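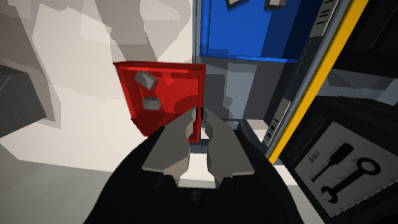 Figure 4. Red box behind the open fingers of a gripper.

4.2 Late returns and how members explained them

The loan records cover 2,650 loans made by the Lukitz tool library up to 15 Oct 2021. Of these, 621 came back after the due date. We counted a loan as late if it was returned on any day after the one stamped on the slip, even where the member had rung ahead to say so. The library itself does not charge for a delay of one day, so its own yearly report gives a lower number than ours.

Late returns were not spread evenly across the stock. Ladders, wallpaper steamers and floor sanders were late most often. Hand tools were late less often but were more likely to come back with a part missing, usually a drill bit or the key for a chuck. Garden tools followed the weather. In July, when the ground was hard, spades and forks were hardly borrowed at all, while hedge trimmers had a waiting list for the whole month.

26 members agreed to be interviewed. Most said that the job had taken longer than they had planned. Several had borrowed a sander for one room and then carried on into the next. Others had finished on time but could not get to the library during opening hours. Two members told us that they had lent the tool on to a neighbour, against the rules, and had then found it hard to ask for it back.

The Yadav branch differs from Lukitz in one respect that matters for these results. It has a locked return hatch, open at all hours, and staff there enter the return on the morning after. A tool left in the hatch on its due date is therefore recorded a day late. Gadisa Tsegaye corrected these entries by hand from the hatch log before the two sets of records were joined. 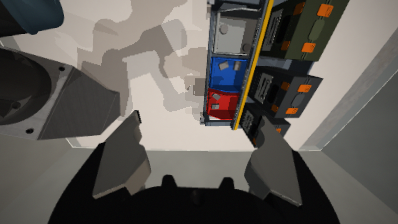 Figure 5. Grey gripper fingers with a wide gap between them.

4.3 Length of loan

Both branches use a standard loan of 7 days. The Trokanell library, which we visited but did not include in the count, lends for twice as long and allows no renewals. Its manager thought that members there simply left the job until the second week. We have no records to test this.

Renewals at Lukitz were made mostly by telephone. Members who renewed once tended to return the tool on time after that, and those who renewed twice did not. Cyrill Berchtold's earlier survey in Oltimow found the same pattern with carpet cleaners. We treat a renewed loan as one loan throughout, with the last agreed date as its due date. 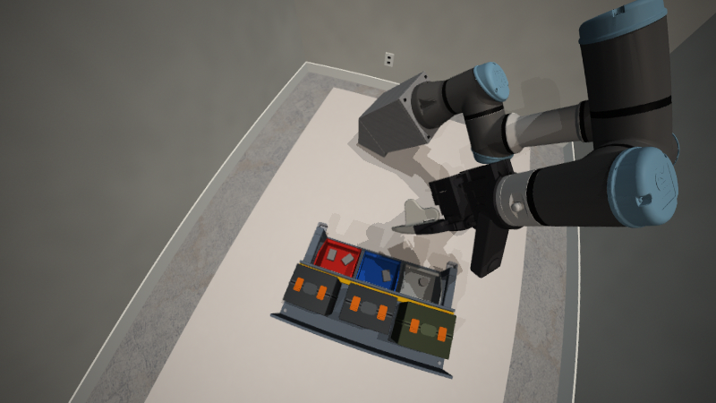 Does a longer loan period lead to fewer late returns?

The records cannot settle this, as both branches in the count lend for the same length of time.

7 comments
26 shares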